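Slotted Cardboard Joints: Project Report
Svenja Buschmann, Tilport
2023-02-25

4. Method
Parts were cut by hand from corrugated board supplied by Hinrichs. No glue or tape was allowed. Slot depth was set at 18 mm and upright height at 60 mm for the first series.

5. Results
The upright carried 50 g without visible lean. At 1,000 g the slot walls crushed – the flutes folded first, then the liner.
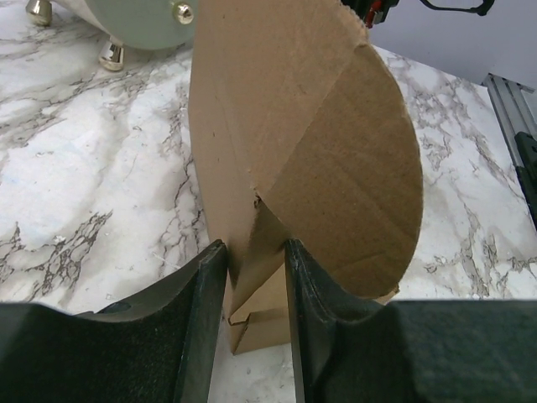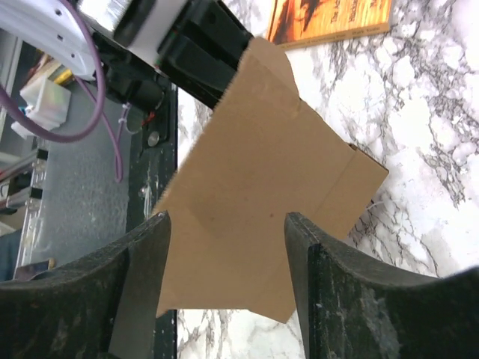
Most of the error in this project came from cutting. A blunt blade pulls the liner away from the flutes, and the slot then ends up wider than drawn. Torn, fibrous edges like those in both photographs were left untrimmed and so add to the spread in the readings. Creases matter as well: the half-disc has one running across its face, and a creased part should be expected to bend along that line under load. A second series is planned for October with a new blade.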